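Jistard Countertops fabricates and installs kitchen and bath worktops from a single shop in Sekby. Rhydian Morgan runs fabrication; Beca Parri schedules site measures and installs.

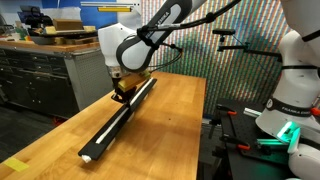 Standard depth is 25 inches. Slabs up to 900 pounds are handled in-house — heavier pieces go out by crane.

- Templates are kept on file for 40 months.
- Sink cutouts are made in the shop, never on site.

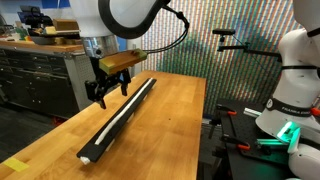
## Service Area

We install within 76 miles of Sekby. For longer distances, ask Kenna Guthrie for a freight quote.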